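Gruto 28-bit precision screwdriver set, long-term review

Posted 2018-08-07 by Keegan McKinnon

I bought this set from Fairweather, the hardware shop in Estport, to replace a cheaper one whose tips had gone round at the corners. I paid the full price and have no connection with Gruto. It has been in use for three months now, mostly on small household things: spectacles, door handles, a sewing machine, toys with battery covers, a kitchen radio and some old computer equipment.

What is in the box

There are 28 bits, one handle, a short extension bar and a pair of tweezers. The handle is 125 mm long without a bit in it. The bits are held in a rubber tray, and the tray sits in a grey plastic case with a sliding lid. There is no magnetiser, and no opening tool or plastic pick. If you mainly want to take phones apart you will need to buy those separately, and you might be better off with a set sold for phones in the first place.

The selection is sensible. You get cross-heads from very small up to a size that will do for a cupboard hinge in a pinch, a run of flat blades, hex, star-shaped in both the plain kind and the kind with the hole in the middle, and three triangular bits, which I did not expect to need and have used twice. The sort of fast-food toy my niece brings round uses triangular screws, and so does the base of our coffee grinder.

The handle

The handle is aluminium with a knurled band and a free-spinning cap. You put the palm or a finger on the cap and turn the handle with the other fingers. The cap on mine spun well for the first few weeks, then became slightly gritty. A drop of sewing machine oil under the edge sorted it out and it has been fine since. I have seen other people say the same about theirs, so I think they leave the factory too dry.

It is a thin handle. For spectacles and clocks it is about right. For anything that has been done up tightly it is too thin, and after ten minutes of work on the sewing machine I had a sore patch at the base of my finger. Isla Te Moana, who borrowed it to fix a drawer runner, gave up and went to get an ordinary screwdriver. I would have done the same. It is not made for drawer runners, but the bigger bits in the tray rather suggest that it is.

The magnet in the socket holds the bits firmly. It will carry a small steel screw on the end of the bit without any trouble, even with the extension bar fitted. Brass screws obviously won't stick, and you go back to tweezers for those.

The bits

This is the part I was most interested in. My old set was ruined by one stubborn hinge screw and I wanted to know if the steel in this one was any better. It is. I have leaned quite hard on the middle cross-head and there is no rounding that I can see with a magnifying glass. The smallest flat blade has a tiny chip out of one corner, which was my own fault for using it to lift the lid off a tin of polish.

The fit in the screw is good in most sizes. The one I don't like is the second smallest cross-head. It feels loose in screws it ought to fit, and it has slipped out more than once on the hinge of my reading glasses. I tried Rawiri Stubbs's set, which is the same model bought in June, and his does it too. For glasses I now use a single Henard screwdriver I have had for years.

The sizes are stamped on the bits and also moulded into the tray next to each hole. The stamping is small and there is no paint in it. In poor light I can't read either. I marked the ones I use most with a dab of nail varnish, a different colour for each type, and would suggest doing that on the first day.

The case and tray

The tray holds the bits tightly when new, too tightly in fact, and for the first couple of weeks I had to pull some of them out with pliers. It has eased since. The sliding lid is the weakest part of the whole thing. It has no real catch, only a bump that it rides over, and if the case is on its end in a bag the lid works open by itself. I keep a thick elastic band round it. I'd have preferred a hinge.

There is an empty space in the tray under the tweezers. I use it for odd screws while a job is in progress, and it has saved a few of them from the carpet.

Reach

The extension bar is worth having. Without it the handle fouls on anything deeper than a matchbox, and with it I could get at the lower screws in the back of the kitchen radio, which sit at the bottom of long plastic tubes. There is a little wobble where the bar meets the handle. You notice it when starting a screw and then forget about it.

Inside a desktop computer you can manage most things with the bare handle, as there is plenty of room once the cover is off. The star bits matter more than the cross-heads there.

Tower with the side off and the processor socket empty. 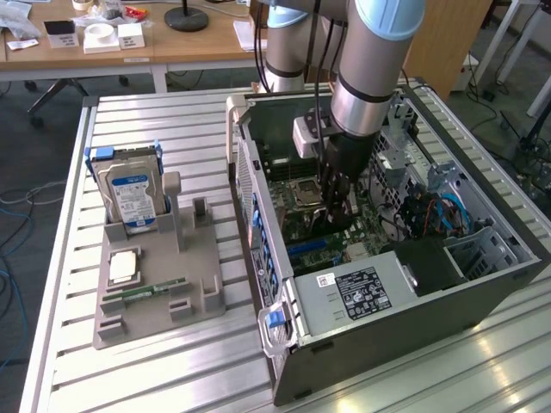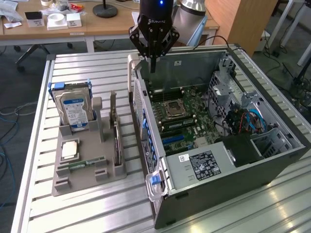
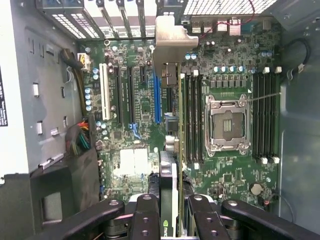 The tweezers are poor. The tips don't meet squarely, and they bend if you grip anything with a bit of force. I filed mine and they improved a little, then I lost patience and put a better pair in the slot. They fit, so nothing is wasted apart from the originals.

Spare bits

Gruto sells spares, but only in packs of mixed sizes, so replacing one flat blade means buying several you already have. The bits are the common small hex pattern and bits from my old set go into the handle with no play. Fairweather keeps loose ones in a drawer behind the counter if you ask.

Would I buy it again? Yes, for the steel and the range of bits. I'd want it knowing about the lid and the tweezers beforehand. If most of your screws are in spectacles, try the second smallest cross-head in the shop before you pay.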